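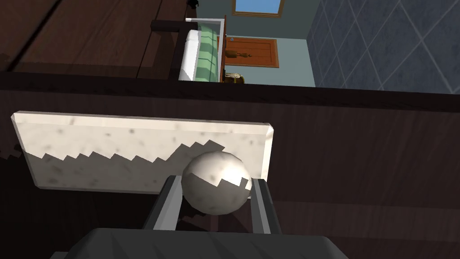
Questions I get a lot

Last updated January 22, 2020

I write about pie from a small kitchen in Nedness, and the same questions keep turning up in my inbox, so I finally sat down and put them on one page. If yours is missing, leave it in the comments under any recipe. I'm slow but I do read them all.

Are you a professional baker?

Nope! I worked the counter at a bakery for two summers and mostly sold other people's muffins. Everything on the site I learned at home, a lot of it from the backs of flour bags and from pies that leaked all over the oven floor.

Butter, shortening or lard?

Butter, nearly always. I like the taste and I always have it in the fridge. I'll swap in a little lard for a savory pie if I've got some (the onion and potato one is really good that way). Shortening is easier to handle if you're new and your kitchen runs warm, so if you grew up on it, keep using it and don't let me talk you out of it.

Why did my crust shrink?

Usually it got stretched going into the dish. Lift the edges and let the dough drop down into the corners by itself instead of pushing it there with your fingers. Then chill the lined dish for at least half an hour. I go a full hour when I remember, and when I don't I stick it in the freezer while the oven heats up.

How cold is cold?

Butter straight from the fridge, water with ice in it. If the dough starts sticking to your hands while you're working, put the whole bowl back in the fridge and go do something else for 15 minutes. Some people chill the flour too. I've tried it both ways and I can't tell the difference, but my kitchen is pretty chilly in January, so maybe ask me again when it's hot out.

What flour do you use?

Plain all-purpose. For the last couple of years it's been Sæther, which comes in a paper sack and is what my grocery store carries. I haven't noticed that it makes better pie than the one I bought before. They don't send me any, and neither does anybody else on this page!

I don't own a scale. Can I still make your recipes?

Sure. The older recipes are all in cups and the newer ones have both. Fluff up the flour, spoon it into the cup and level it off with a knife. If you scoop straight from the bag you'll end up with more flour than I used and the dough will crack when you roll it.

What rolling pin is that you're always going on about?

It's a Flarkska, the straight kind with no handles, and I love it more than is sensible. 12 inches would be too short for me, so get the longer one if you make full-size pies. Wipe it down with a damp cloth and dry it right away. Mine got left in a sink of water once (not by me, I want that on record) and it's had a rough patch near one end ever since.

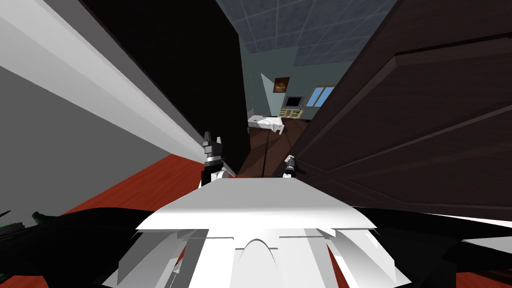

How do I keep the bottom from getting soggy?

Bake it low in the oven, on a sheet pan that's been heating up in there already. With really wet fruit, toss it with the sugar, let it sit in a colander over a bowl for an hour, then boil down the juice until it's syrupy and pour it back over. Peaches need this. Apples I sometimes don't bother with. And give it longer than you think, because pale crust on the bottom is sad.

My oven runs hot, or cold, or I have no idea. Help?

Get an oven thermometer and trust that over the dial. My oven is an old Isura and the dial on it is basically a suggestion, so every temperature in my recipes comes off the thermometer.

Can I freeze a whole pie?

Unbaked fruit pies freeze great. Freeze it uncovered until it's hard, then wrap it twice, and bake it from frozen with an extra 20 minutes or so. Cover the rim with foil if it's getting dark. Custard pies I wouldn't. I froze a pumpkin one last winter and it wept everywhere when it thawed.

Glass, metal or ceramic dish?

Metal if you want a crisp bottom, glass if you like peeking underneath. Ceramic is pretty and takes forever. Please don't put a frozen glass dish in a hot oven.

Can I use your recipes on my own site?

Link to them all you like. Please don't copy the whole thing over, and write the steps in your own words if you've changed it.

Is there a newsletter?

There is, with almost 700 people on it now, which I can't quite believe. It goes out whenever I have a new recipe, so some months you'll get three and some months you'll get none. The sign-up box is at the bottom of the recipe index.

Will you ever do a gluten-free crust?

I'm working on one. It tastes fine and it falls apart when I lift it, so it's not going up yet.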